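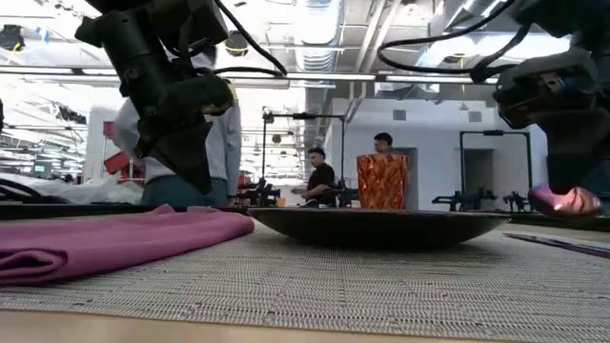
3. Setting the place

You have your Plivus woven placemat unrolled, so now comes the fun part!

3.1 Line up the long side of the mat with the front edge of the table and smooth it outward with your palms.

3.2 Put the wide bowl in the center. A dark glaze looks wonderful on beige -- try it before you reach for a white one.

3.3 Stand the tall vase behind the bowl, a little to the right.

3.4 Fold the towel in layers and lay it on the left, rounded fold toward you.

Note: Mats longer than 700 mm may curl at first. Leave them flat overnight and they settle beautifully.

Caution: Lift the bowl when you move it. Dragging can snag the weave.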